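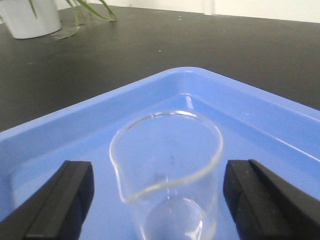 Figure 4.1 A glass beaker in its tray, with the fingers of the gripper open on either side of it.

Chapter 4
Watching a Machine Work

In this chapter you will learn to
tell a task apart from a demonstration of a task
write down what a robot did before writing down what you think of it
ask an open-day host a question that can be answered with a number
recognize the parts of a work cell that brochures leave out

4.1 An Afternoon at Gasside

Every August the automation firm Fallel opens its building at Gasside to the public. There is a sign-in sheet, a tray of pastries, and a line for the pastries that tends to be longer than the line for the robots. I have taken students there several times. They go in expecting something from the movies and come out having watched an arm deal with laboratory glassware, at a pace that would get a human dishwasher fired.

The first reaction is usually disappointment. One student of mine timed the exhibit and reported that the robot had taken 17 seconds to do what her little brother could do in two. She was right, and she had also collected the only piece of data anyone in the group brought home, so I gave her full marks and made the rest of them go back in.

This chapter is about what they should have been doing the first time. Watching a machine work is a skill, and most of us are bad at it. We look at the arm because the arm moves. We cheer when it succeeds, groan when it drops something, and remember very little of either by dinner. An engineer at the same exhibit is looking at the table, the light, the distance between the fingers and the object, and the hands of the person standing near the stop button.

Consider the glass beaker. You have picked up a great many drinking glasses in your life and have probably never given one a moment's thought until it was on the floor. For a machine that relies on a camera, clear glass is an unpleasant customer. Much of what the camera receives from it is really whatever stands behind it, plus a few bright lines where the light catches an edge. Change the background and the same glass looks different. Move a lamp and the bright lines go somewhere else. A coffee mug has the decency to look like a coffee mug from most directions.

Then there is the grip. Squeeze too lightly and the glass slides. Squeeze too hard and the exhibit closes early. Somewhere between the two is a force that works, and finding it is a good part of what people at firms like Fallel are paid for.

4.2 The Furniture of a Work Cell

A brochure will show you the arm, nicely lit, against something that resembles outer space.

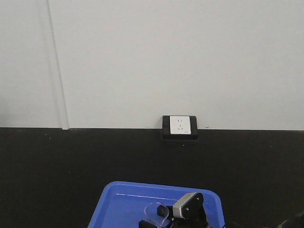

A working cell has to live in a room. It needs power, so there is an outlet to be found and a cable that has to go somewhere. It needs a surface that stays put and a way of keeping the objects in the region the machine can reach. A plain tray does this last job very well and costs less than the pastries. Students rarely write down the tray. They should, because a raised rim limits where an object can slide, and it also gives the fingers something to bump into on the way down. Both facts matter to whoever plans the motion.

Dust belongs in your notes as well, and so do scuffs, shadows, and shiny patches. If the machine uses a camera, it may be getting all of these along with the thing you want it to see.

4.3 Asking Better Questions

The question hosts hear most often is "Does it work?" The answer is always yes. Try one of these:

Out of the last 200 attempts, how many succeeded?
What counted as a success?
Who put the object back between attempts, and did they put it in the same place?

A host who answers the first with a number is worth staying with. At a demonstration run by Barrientos, a smaller outfit with worse pastries, the host told us that 60 of their 200 attempts had failed and then explained which ones. My students thought this was a poor advertisement. I thought it was the best talk of the day, and we have used their breakdown in Section 4.6.

Before You Go On

Choose a machine you can watch for ten minutes. A supermarket checkout will do, and so will the ticket gates at Utel station if you stand where you aren't in the way. Make two columns. In the left, write only what the machine did. In the right, write what you believe it was trying to do. Keep both columns; you will need them in Section 4.4, where we start arguing about the right-hand one.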